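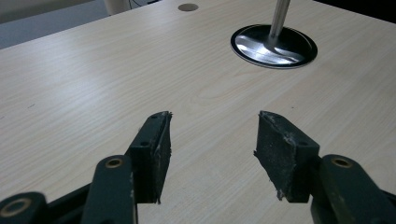
Gripper open on the bench, pads as they are now

Rubber pads on gripper fingers wearing out – glue on new ones or change the material?

Posted by Lolorov in February

I built this hand-held gripper at home and the pads are in a poor state. Both are frayed along the top and one has a flap of rubber hanging off a lower corner. My log says 1439 grabs since I fitted them, mostly wooden blocks. The shop listing said "long life", a claim I no longer believe. Is silicone any better, or is that just what people say on forums?

Pappas
748 posts
Silicone grips well but tears once it has a nick in it, so I doubt it would last longer on blocks with sharp edges. I'd try thin polyurethane sheet. Take the fingers off by the bracket screws, scrape the old rubber away, roughen the face and leave the glue overnight. Check that both pads meet flat as well. If one does more of the rubbing, any material will go the same way. I get some 3 months out of a pair – no idea if you would.

Enosis
45 posts
just use bicycle inner tube, its free

Pappas
Tried that. It slid about on anything dusty and the edges curled up. Free, yes.

Lolorov
Ordered a small piece of polyurethane. Not convinced, but I'll keep the log going.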